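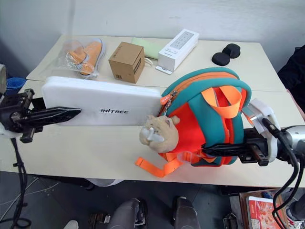
Notebook 6, page 200

7/8/21

Continued from page 198. Page 199 is the shopping list and the sketch of the drying rack, please don't tear it out.

Subject today is still the hide glue and why the joints on the small Sadov stool open again. Last time I wrote that I suspect the old granules. I now think the granules are partly guilty, but my way of working is more guilty.

What I did in the morning. I put the glue to soak in cold water before breakfast, one part glue and two parts water by weight, in the glass jar with the blue lid. After the soaking it was swollen evenly, with no hard grains at the bottom. In May I always had hard grains and I stirred them by force, which I think was a mistake. Then I warmed it in the water bath, slowly, and kept the lid on except when I took the brush out. A skin forms very fast if the lid is off. I removed the skin once and threw it away, I did not stir it back.

The thermometer on the water bath reads too high. I compared it with the kitchen one and with the long one from Peiyu Gu, and those two agree with each other. So all the temperatures I wrote on the earlier pages for the bath are not to be trusted. I have put a pencil cross beside them. It means that in spring I was working with glue much cooler than I believed, and this alone could explain the thick lines in the joints.

Test pieces. Beech, cut from the same board, planed but not sanded. I made them in two groups.

First group: wood cold as it lay on the shelf, glue brushed on one side only, clamp put on when I was ready, which means slow.

Second group: wood warmed beside the heater, glue brushed on both sides, rubbed together until they grab, clamp on immediately.

The second group felt completely different in the hand. The pieces begin to drag and then they stop, and you can't slide them any more. With the first group I could still move the pieces after the clamp was on, and the glue at the edge had already become jelly. I marked first group with A and second with B on the end grain, in pencil, because ink runs when it meets the squeeze-out.

They must stay in clamps until tomorrow. I will not open them tonight. Whoever needs the two short clamps, please take the ones from the Pindbridge box instead, they have stiff threads but they hold.

Afternoon. I went back to the stool itself. The joint at the back left leg was loose enough to pull apart with the hands. Inside there are two kinds of glue: a dark brittle one, which must be the original, and on top of it a yellowish layer with a rubber feeling. The yellowish one doesn't soften with warm water. I scraped it with the small cabinet scraper and then with a piece of glass. Vinegar helped a little, on a cloth wrapped round the tenon, but I don't like how it raises the grain, so I stopped after the first tenon and did the other only by scraping. The dark glue came away easily with warm water and a toothbrush.

The tenon is a bit too thin now on one cheek. I don't know if it was always so or if somebody before me took too much off. I can glue a shaving to the cheek and pare it back. I have kept some long shavings of the same beech, they are between the pages of the Flurby catalogue so that they stay flat.

Question for Peiyu Gu: do you want the stool to be repairable again later with warm water? If yes, I stay with hide glue everywhere, also for the shaving. If it will stand in the damp hallway then maybe we should talk about it first.

About the granules. The bag I use is labelled 316, and I wrote in the spring that it was 10 years old. I misread the label. The 10 is the weight in some old unit from the shop, there is no date on the bag anywhere. The supplier Qian sells a fresh one in a smaller bag, and I would like to try it next to the old one with the same water and the same wood. Smell of the old one is fine when warm, only a little like wet dog — if it becomes worse I will throw the whole jar.

Small things to remember:
The brush with the metal ferrule leaves dark spots in the glue. Use the one tied with string.
Write the time when the glue goes into the bath. I forgot again.
The heater switches itself off and the wood was less warm for the last two pieces of group B. I marked these with a dot.
Leftover glue is in the fridge, second shelf, jar with blue lid. It's not food.
Scraper needs a new burr before I touch the seat.

Tomorrow I open the clamps and break the pieces in the vice, A first. I want to see if the wood tears or if the glue line lets go cleanly. If B tears in the wood and A opens in the line, then I don't need to buy any new glue for the stool, only to work faster and warmer. If both open in the line, I order from Qian and repeat everything with the corrected thermometer.

The seat I leave for page 202. It has a crack from the front edge to the first hole, and I want a dry fitting of all the legs before I decide how to close it.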